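[furniture-list] Re: Refinishing the tables before they go out again

From: Uliana Kravchuk
Date: October 24, 2019

Wenceslao Arancibia wrote:
> I talked to the guy at Pidier and he says all the pale tables
> should be sanded back and given two coats of the Zokari satin.
> He quoted 800 for the lot, 40 more if they pick up. He says the
> finish is "tired" and won't last past next August. I think we
> should say yes before he gets busy.

I'm not sold. Did he look at the tables, or did he look at the invoice from last time? A man who sells sanding tends to find things that need sanding.

I went and looked at the one by the carpet again. The shine is still there, and under the overhead lights you get a big white patch of glare. A finish that has worn through doesn't do that, at least not on any table I've owned.
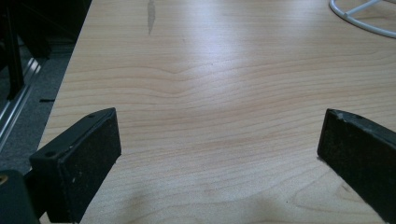 My other question is what we'd be sanding. Does anyone know if these are solid or veneer? The Lolport paperwork I have only says "light wood top" and an order number (317), so no help. If it's a thin face over something else, I don't want anybody taking a belt sander to it on the word of a guy who wants to be done by lunch. We'd go straight through the grain and then we'd be buying tables.

And please don't tell me the wavy part is damage. Somebody said "warping" at the last meeting and now it's in the notes as a fact. It's the pattern in the wood. The lines bend in the middle and run more or less straight on either side. Put a straightedge on it if you don't believe me. I'd like that done before we pay anyone.

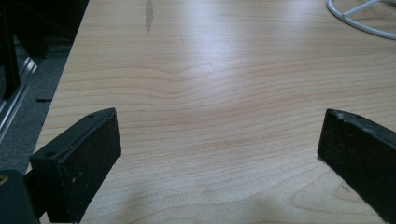
The bend in the grain, with the glare behind it.

Higuchi quoted us 836 for nearly the same job two years ago and we said no. I haven't heard what changed. Wenceslao, could you ask Pidier to put in writing which tables, what grit, and what happens if they sand through? If he won't write it down, I vote we wipe them with a damp cloth and keep the money.

Uliana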